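The Man Who Names Paint

The man who names the paint at Castotbridge does it at a desk facing a wall, and the wall is white. He has a name for the white. He won't tell me what it is, as it's coming out in November.

"People think I sit in a garden with a notebook," he says. "I sit here with a spreadsheet and a sandwich."

He has been at it for 8 years and by his own reckoning has named 528 colors, most of them beige. He used to write the small print on insurance policies, a job he describes as very similar but with more feedback. He asked me to leave his own name out of this. His mother-in-law painted her hallway in one of his grays and has been complaining about it to the family ever since, without knowing where to send the complaint.

A new color reaches him as a number and a chip of card. He gets two days with it. He puts it on the windowsill, then in the bathroom, then next to his lunch. Then he starts a list, crosses out anything edible and goes back over what he crossed out.

"Food sells," he says. "I fought it for years. You can call a brown Dignity and it will sit in the warehouse until the cans rust. Call it Toast and you can't mix it fast enough."

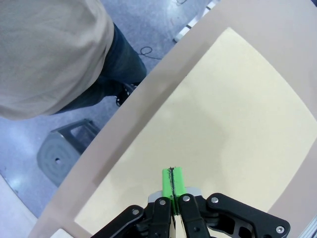 Green is the hard one. Every leaf has been used, he says, along with most of the herbs, and frogs do badly with customers over forty. His worst seller was a green called Late Parking. He still thinks it's a good name and brought it up three times while I was there.

There is also the problem of other people's names. The company keeps a list of the ones already taken, almost 3,000 at last look, and he checks every idea against it before he allows himself to like it. The moodiest blue of his career was going to be Sjöberg, after a street he once stayed on. The sales team said customers would be afraid to say it out loud at the counter. It went out as Evening Lake.

"There is no lake," he says. "I'd like that on the record."

I ask whether anyone ever picks a color for its name alone. He looks at me with some pity.

"My neighbor did her whole kitchen in Sunday Linen. She hates it. She says it goes pink at four in the afternoon. Will she change it? No. She likes telling people what it's called."

What color are his own walls? He takes a while over this one. They came with the house, he says, and he has never looked into it.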